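Ensinar uma tarefa ao robô por comando remoto: guia para quem começa

Escrevi este guia depois de ajudar a Vasanthi Chacko e a Hanna Chmielewska nas primeiras sessões delas com o Verkinel, o programa de comando remoto que usamos no laboratório. O português não é a minha primeira língua e peço paciência com alguma frase menos natural. Os passos valem para um robô de dois braços, tanto no simulador como no robô real, mas recomendo muito que se comece no simulador.

O que é preciso antes de começar

Um computador com o Verkinel instalado e a licença ativa. Dois comandos de mão, um para cada braço, com a bateria carregada. Uma cadeira sem braços, ou então espaço para estar em pé. Uma tarefa já escrita numa frase curta, por exemplo: "pegar no disco e pousá-lo na mesa". Se a frase precisa de duas linhas, a tarefa é grande demais para a primeira sessão e convém dividi-la.

Passo 1. Abrir a cena e verificar a vista

No menu Cenas, escolha uma sala pequena com uma só mesa. Espere até que todos os objetos estejam carregados antes de mover qualquer coisa. Depois escolha a vista do corpo do robô, em que os dois braços saem dos lados e avançam para a frente. Muitas pessoas preferem a vista de cima no primeiro dia, e eu também preferia, mas com ela aprende-se mal a distância até à borda da mesa.

Passo 2. Alinhar as mãos

Ponha as suas mãos numa posição parecida com a das garras do robô e só então carregue no botão de ligação. Se a diferença for grande, o programa mostra um aviso amarelo e não liga o braço. Repita a operação com o outro comando. Mova cada braço um pouco, devagar, para a esquerda e para a direita, e confirme que não os trocou. A troca acontece mais vezes do que se pensa.

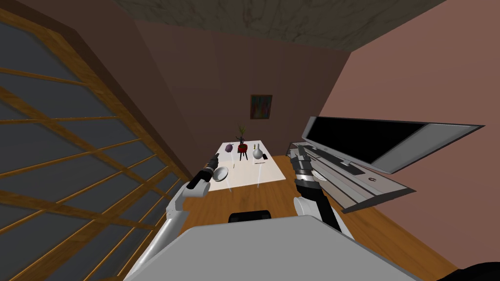 É preciso mover os dois braços ao mesmo tempo durante a demonstração?

Depende da tarefa. Quando basta uma garra, deixe a outra parada numa posição alta e confortável e mantenha-a igual em todas as repetições. Se o segundo braço passeia sem motivo, o modelo aprende também esse passeio.

Passo 3. Ensaiar sem gravar

Faça a tarefa três vezes sem gravação. Procure um caminho simples: aproximar, parar um instante, fechar a garra, levantar, deslocar, pousar, abrir, recuar. A pequena paragem antes de fechar parece inútil para quem comanda, porém ajuda bastante na hora de cortar a demonstração em partes. Com objetos planos, como um disco ou um prato, aproxime a garra pela beira e com pouca velocidade. Com um vaso de gargalo estreito é mais seguro pegar no gargalo, se a garra abrir o suficiente.

Passo 4. Gravar

Carregue em Gravar, conte até dois e comece. No fim, afaste a garra do objeto e só depois pare a gravação. Para uma tarefa simples pedimos 50 demonstrações. Não é necessário fazê-las todas no mesmo dia; a Hanna fez as dela em blocos de 8, com uma pausa depois de cada bloco, e a qualidade foi mais constante do que a minha.

Entre uma demonstração e outra, mude ligeiramente a posição do objeto. O comando Baralhar faz isto de maneira automática, mas de vez em quando coloca o objeto fora do alcance do braço. Neste caso reponha a cena e não conte a tentativa.

Passo 5. Rever e apagar

Abra a lista e veja cada gravação com o dobro da velocidade. Apague aquelas em que o objeto caiu, em que o braço bateu na mesa ou em que houve uma hesitação comprida. Uma correção pequena a meio do movimento pode ficar. Sobre este ponto eu e a Soledad Park não estamos de acordo: ela apaga também as correções.

Problemas frequentes

O braço treme quando a mão está quieta: baixe a sensibilidade no painel do comando e afaste o telemóvel.

A garra fecha, mas o objeto escapa: quase sempre fechou-se cedo demais. Rode a vista e veja a distância de lado.

O braço ficou esticado e não responde: chegou ao limite. Desligue a ligação, traga a sua mão para perto do peito e ligue outra vez.

O ficheiro não aparece na lista: a gravação foi parada com menos de 9 segundos e o programa descartou-a. O limite muda-se nas opções avançadas.

Quem passar depois ao robô real deve pedir à Marianna Tokarz a folha de segurança e reservar a sala até terça-feira.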